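Ticket 249 — Lighting schedule not applying in Room 203
Site: Seltasham Community Library
Opened by: Cecilia Owusu
Assigned to: Tharun Rodrigues
Status: Resolved

Cecilia reports the lights in 203 stay at full brightness after the 6 pm dim. Other rooms on the floor are fine. Started in November after the controller firmware update.

Tharun: Logged in to the Salian controller. Schedule is there and enabled. Ran a manual dim to 40 per cent from the console, no response from 203. Event log shows the command sent and no acknowledgement.

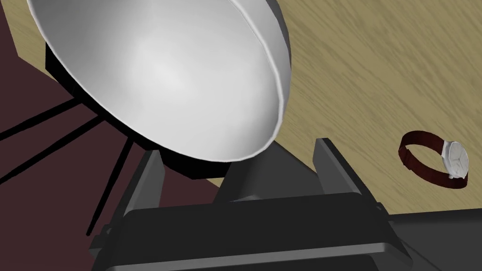
Zone table on the controller lists 203 under the old group address. The update moved the second floor to a new group and skipped any zone with a custom label, and ours was labelled "203 reading". Cecilia also asked whether the desk lamps could go on the same schedule. A lamp with a big white bowl shade and black housing would need its own plug-in module, so I've opened ticket 269 for it.

Dwight Boychuk: Label changed to plain 203 and zone re-added. Controller restarted at 4:15 pm.

Tharun: Manual dim works now. Left the schedule to run overnight — will check the log in the morning.

Tharun: Log shows the 6 pm dim acknowledged. Cecilia confirms by phone. Closing.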